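Hand-held gripper for collecting laundry demos: is the Foltberg worth it over the Sturnwood?

Asked by Gilmar Honorato
Tags: grippers, hand-held, cloth, comparison

We're a two-person outfit and we want to record cloth handling with a hand-held gripper, then play it back on an arm later. Mostly clothes: picking one piece off a pile, shaking it out, laying it flat. The sales page for the Foltberg says it "handles any textile". The Sturnwood costs $242 less and says almost nothing, which I kind of prefer.

Has anyone run both on real clothes? I don't need the spec sheet read back to me. I've got until the end of June to order and I'd like to know what goes wrong first.

Answer 1 (accepted)
Edit Sárközi

I've had both on the bench and I wouldn't put much faith in either brochure. My log has 633 picks in it, split across the two, all on ordinary clothing. I counted a miss as anything where the fingertips closed and came up with no cloth, or with two pieces when I wanted one.

The Foltberg missed 21 times and the Sturnwood 93. Sounds like a clear win, except nearly all of the Sturnwood's misses were on thin synthetics, and most of those went away once I stuck softer pads on the tips. On denim I couldn't tell them apart. If your pile is jeans and towels, keep your $242.

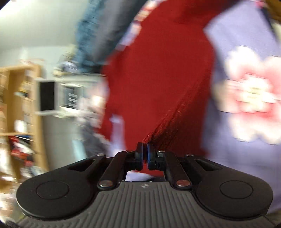 Does a stiffer linkage make any difference with cloth?

Less than the forums reckon. Cloth gives long before the linkage does, so you're paying for stiffness you'd only notice on rigid parts. Play in the pivots is a different matter — if the tips don't meet square, a thin hem slides out one side and you'll blame the camera for it. Close the jaws on a strip of paper and tug. If it swivels, sort that out before you record anything.

Two other things. Fast shaking smears the video, whatever the gripper. I slowed my hands down and turned the shutter time down, and lit the bench better to make up for it. And don't trust the width reading on either unit when it's closed on fabric. Mine drifted over a session and I ended up re-zeroing every time I changed garments.

I haven't tried playback on an arm with the Foltberg tips, so take any claim about transfer with a grain of salt, mine included.

Answer 2
Skullell

just get the Foltberg. used one for a year no dramas. the colour coding on the cables is rubbish though

Answer 3
Orbán

Depends what arm you've got, which you haven't said. The Sturnwood mount needed an adapter plate on ours and by the time we'd paid for that the price gap was a lot smaller. Ask for the bolt pattern in writing. I rang on a Wednesday and got two different answers from the same office.

I'd also question the numbers above a bit. One operator, and you get better at it as you go, so whichever gripper was tested second had a head start.

 Comment from Edit Sárközi: Fair. I swapped between them each session, but it's still only my hands.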